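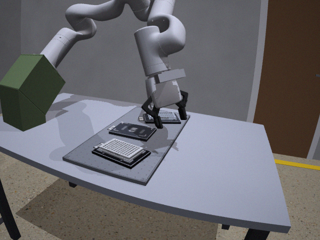 Course notes, unit 9: Good practice when two arms share one table
Instructor: Océane Turcotte
Covbridge evening program, room 73

Before you begin the exercises of this unit, please read these notes to the end. Many mistakes I correct in May were already made in the first hour of work, when a student changed a setting and did not write it down.

1. Simulation first

Every new program runs in the simulator before it goes to the real cell. This includes small changes, for example a new wait time or one moved point. In the Jara simulator you must load the same tool and the same payload that you will use later. A program tested with the wrong tool counts as not tested.

2. Zones

Each arm has a work zone, and between them there is a shared zone. Only one arm may be in the shared zone at one time. The arm asks for the zone, waits for the answer, enters, and gives the zone back when the whole arm is out. Please notice the word "whole". Students often check only the gripper, but the elbow and the forearm need space also. In the simulator, turn the view and look from at least two sides.

3. Approach and retreat

Come to a part from straight above for the last piece of the motion. Open the fingers before this piece, never during it. When parts are placed in a row, think also of the neighbor parts: fingers which bend outward take more room open than closed. After release, go up the same line before you turn.

4. Names and frames

Give every fixture its own frame, and teach the part positions inside this frame. If the fixture is moved, you correct one frame and the positions follow. Names like "p1" or "test2" are not accepted. The Wuvitz naming sheet is in the course folder.

5. Log

The log must contain the program version, the tool, the payload, the speed and all stops. For the final exercise the wait limit on the shared zone is 3000 ms, and a warning is written at 2000 ms. Do not make the limit longer to hide a stop. Write the stop in the log and look for its cause.

To hand in: the program, the log, and one page on how you divided the zones. Students who use the Corko controller add their zone table.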